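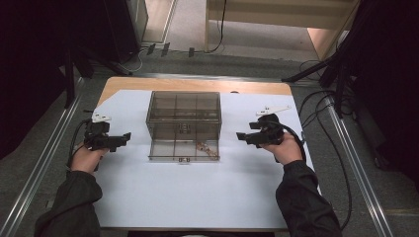 *Divided box in smoke-gray acrylic, apparently open at the top*

**To:** Skatura list (small collections)
**Subject:** Re: Silver turning black in the drawer, and labels
**Date:** 23rd March

Dear all, dear Horácio,

Thank you for the long message. I read it two times and I will answer the parts where I have some experience. English is my third language, so please ask if something is not clear.

> Horácio Bastos wrote:
>
> I have now moved my aunt's chains and brooches to the flat in Skustonbridge, and after one winter the silver is darker than it was in 20 years at her house. The drawer is old oak with a green felt lining. I cleaned three pieces with the Grinix cloth and they were black again before the month was over. Is it the air here, the felt or the cloth?
>
> Second question. I want to number everything. My aunt had a notebook with 299 entries, but her numbers are on paper tags tied with red thread and many tags are lost. Do I keep her numbers or start again from one? The man at Rebelo told me to scratch a number on the back of each piece. I did not like this idea.
>
> Horácio

First the drawer. I would suspect the oak and the felt before the air. Oak gives off acid for a very long time, also when it is old, and this is bad mostly for lead and for some alloys. For silver the bigger problem is sulfur, and wool felt has it. Some dyes have it too. You can make a small test at home. Take a piece of clean silver that you do not love, an old teaspoon for example, and put it in the drawer on the felt. Put a second one in a glass jar with a good lid, in the same room. Look at both after four weeks. If only the first is dark, you have your answer and it costs nothing.

About the cloth I am less sure. Most polishing cloths have a very fine abrasive and some also leave a thin layer of protection. I do not know what is in the Grinix one. What I can say is that each cleaning takes away a little silver, and on plated pieces you will see the yellow metal after some years. I clean once, slowly, and then I put all my effort into the storage. A brooch that is slightly gray is not sick.

For storage I changed my habits three times in my life. First cotton wool (terrible, the hooks catch in it), then small zip bags, now boxes with divisions. Acrylic is accepted by most people on this list, and polypropylene is also fine. Please avoid soft PVC, the one that smells like a new shower curtain. Open compartments are nice for looking, but for silver I would want a lid that closes well and a strip of anti-tarnish paper inside. Change the paper every year. I write the date on the corner with a pencil.

One thing about chains: close the clasp before you put them away, and give each chain its own place. I spent an entire evening with two needles and a lamp over one knot, and I still have a small kink in that chain — my mother noticed it immediately.

Now the numbers. Please do not scratch anything! I understand that in a shop it is quick, but a scratch is forever, and on a thin piece you can feel it from the front. Keep your aunt's numbers. If a tag is still tied to the piece, the number is certain. If the tag is lost but the notebook describes the piece clearly, I would use her number with a question mark in your list. For all the others, start from 400. Then there is a gap after her last entry, and anyone who comes later can see at once which numbers are hers and which are yours.

The notebook itself needs some care too. Photograph every page before you start, including the empty ones and the inside of the covers. My father-in-law wrote prices on the inside of a cover, and we found them only when the book was already at the binder. Keep also the loose tags that belong to nothing. Put them in an envelope. In my case two of them found their piece after several years, when a cousin sent back some earrings.

For new tags I use acid-free card and white cotton thread. Red thread is pretty, but the color can run if there is humidity, and I have seen a pink mark on an ivory pin from exactly this. Write with pencil, on both sides.

I have a question in return. Does the notebook say where the pieces were bought? I am looking for anything marked with a small fish in an oval, probably from the north. If you see such a mark, I would be very happy with a photo of it, also a bad one.

With kind regards to everybody, and good luck with the spoons,

Ilse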